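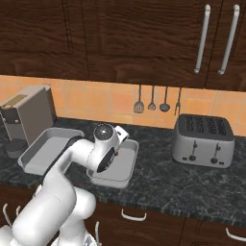
Omon Inline Water Filter for Refrigerators

Kitchen & Water > Filters > Refrigerator and Ice Maker

Saturday, August 14, 2021
By Loan Triệu
3 min read

The Omon inline filter goes on the water line that feeds a refrigerator's dispenser and ice maker. It is made by Stamlow and sits outside the appliance, usually on the wall behind it or in the cabinet under the sink. The model or age of the refrigerator doesn't matter much. If a quarter-inch line runs to it, the Omon will fit.

Most people who order one have a refrigerator that takes a cartridge they can no longer find, or one that never had a filter at all. It also works for a standalone ice maker or a drip coffee machine with a plumbed supply.

What it does

The filter holds a solid block of pressed carbon. Water passes through it from the outside toward the center. It reduces chlorine taste and smell and holds back rust and fine sediment. It does not soften water, and it is not meant for well water that hasn't been tested and treated. If your ice is cloudy, the cause may be trapped air or minerals, and the Omon will not change that.

Capacity

Each filter is rated for 400 gallons or 12 months, whichever comes first. A household that drinks mostly from the dispenser will reach the gallon limit sooner. Slow flow at the dispenser is the usual sign that the block is full. Old pipes shed more rust, and in those homes the filter may need replacing early.

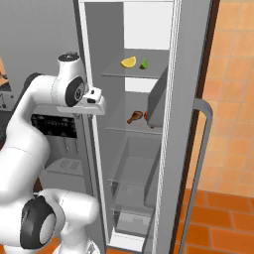 Open refrigerator in a kitchen with orange tile.

In the box

- Omon filter body with push-in fittings at both ends
- Mounting clip and screws
- Locking collars
- Date sticker
- Printed instructions

Tubing is not included. The fittings accept quarter-inch plastic tube. For copper line, order the Yang adapter set, listed under Parts. Do not push copper straight into the fittings. It scores the seal and will leak sooner or later.

Installing it

Shut off the water at the supply valve and run the dispenser until it stops. Put a towel down. Cut the plastic line square with a tube cutter or a sharp blade, then press each end into the filter until it bottoms out. The arrow on the body must point toward the refrigerator. Slip the locking collars on and tug both lines.

Turn the water on slowly and look for drips before you mount the clip. Run 3 gallons through the dispenser and throw them out. The first water may look gray from loose carbon. Discard the first full bin of ice as well.

Leave enough slack in the line to roll the refrigerator out for cleaning. Remedios Evangelista in our parts department takes the support calls on this item, and she says a kinked line behind the appliance is the most common reason for a weak stream.

If the refrigerator already has its own filter

Take the internal cartridge out and fit the bypass plug that came with the appliance. Running both filters is possible, but the flow drops and the ice maker may fill short. Some refrigerators will not dispense with the cartridge removed unless the plug is in place. Check the owner's manual. The change-filter light on the door will keep its own schedule, so go by the date sticker on the Omon.

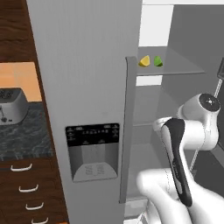 Water and ice dispenser set into the left door.

Cleaning the dispenser

A new filter won't help a dirty outlet. Wipe the paddle and the tray with warm water and a little dish soap. For scale, use Clindent descaling powder mixed as the packet says, put it on with a soft brush, and rinse well. Keep it off the control panel.

Storage and returns

Keep spare filters sealed and indoors. A filter that has frozen should be thrown away, even if the body looks fine. Unopened filters can be returned with the receipt. Once the seal is broken we can only exchange for a defect.

Sold singly or in a carton of 12. Carton orders placed in August ship from the Stamlow warehouse and may arrive separately from the rest of your order.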